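**To:** Kanwood Presenters' List
**From:** Taha Alaoui, Touring Coordination, Kanwood Regional Arts Network
**Subject:** Re: Echevarría Quartet, autumn tour: routing and hall confirmations

Dear members,

Thank you to those halls that replied promptly to the first circular. I am answering Mr. Vidal's message on the list, with his agreement, as several other presenters have raised the same points with me privately. His original text is quoted in the relevant places.

> On 4, routing: the draft has the quartet playing Lakusthorpe on the night after Kutemel. Our crew cannot receive the piano before noon, and the tuner has asked for three clear hours. Could the two dates be exchanged, or a rest day placed between them?

The office has reviewed the draft with the quartet's management. The two dates cannot be exchanged, as the Kutemel hall is committed to a school production for the remainder of that week. Management has, however, agreed to a rest day between the two engagements. Lakusthorpe will therefore move back by one day, and every date following it will do the same. A revised schedule will be sent to each hall individually. Please do not print or post any date until you have received yours.

The guest pianist joins the quartet for the second half only. Halls without a grand piano in good order should have told us by now. If you have not done so, please write to me directly and the alternative program, which is for strings alone, will be assigned to your date.

> On 6, the fee: our board understood that the guarantee was to be paid in full after the concert. The draft agreement asks for 30 per cent on signing. Is this a change in policy, or particular to this tour?

It is particular to this tour. The quartet is travelling with a guest artist and has freight to pay in advance. The deposit is 30 per cent on signing, with the balance payable within 10 business days of the performance. Halls receiving the small venue subsidy may ask the Network to advance the deposit on their behalf. The request must be made in writing by an authorized officer of the presenting organization, and the advance will be recovered from the subsidy when it is released. No interest or administration charge applies.

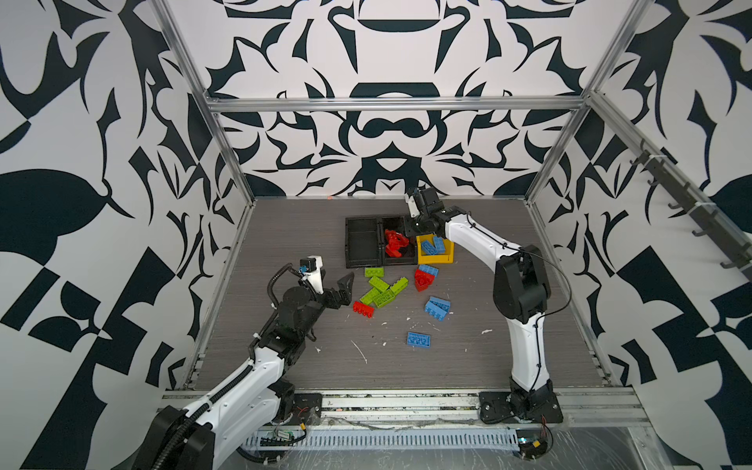
Members should also note that the guarantee does not include accommodation. Each hall is responsible for five single rooms on the night of the performance, and six where the tour manager is travelling with the party. Billeting in private homes has been a welcome feature of past seasons, but the quartet has asked for hotel rooms on this occasion and the agreement reflects that request.

> On 7, ticketing: may we offer our usual subscriber price? We have 200 seats and normally hold back 40 for subscribers until two weeks before the date.

Subscriber pricing is permitted. The agreement sets a minimum for the general adult ticket only, and leaves student, senior and subscriber prices to the presenter. Lakusthorpe may hold its 40 seats as usual. We ask only that any unsold holds be returned to general sale in good time, and that the weekly sales report show held seats separately from sold ones. Last season several reports combined the two, and the office gave artists' management a more cheerful picture than was warranted.

> Finally, may we record the concert for our community radio program? We did so with the wind ensemble in March and the response was very good.

Recording is not permitted under the standard agreement. The quartet will consider requests for a single broadcast, without archive or online release, where the station provides the name of its engineer and a short description of the equipment to be used. Requests should reach me before the agreement is signed, so that a rider may be attached. Permission given for an earlier artist does not carry over.

Two further matters for all halls:

1. **Program notes.** The Network will supply notes for both programs in a plain text file. Halls may shorten them but are asked not to rewrite them. The names of the composers and the order of movements must appear exactly as supplied, and the credit line to the Network must be kept at the foot of the page.

2. **Stage plan.** The quartet plays seated in a close half circle, with the cello on the outside right as seen from the audience. Four armless chairs of equal height are required. Music stands will travel with the party. Stage lighting should be warm, steady and free of colour, and should be set before the artists arrive for rehearsal.

Signed agreements should be returned to the Kanwood office by post or by email. Halls that have not replied by the end of the month will be released from the tour, and their dates offered to those on the waiting list.

Mr. Vidal's remaining question, on parking for the freight vehicle at Lakusthorpe, is a local matter and I have replied to him separately.

Yours sincerely,

Taha Alaoui
Touring Coordination
Kanwood Regional Arts Network

> Regards,
> Valeriano Vidal
> Lakusthorpe Concert Society

--
You are receiving this message as a registered member of the Kanwood Presenters' List. Replies go to all members. To write to the office only, please change the address before sending.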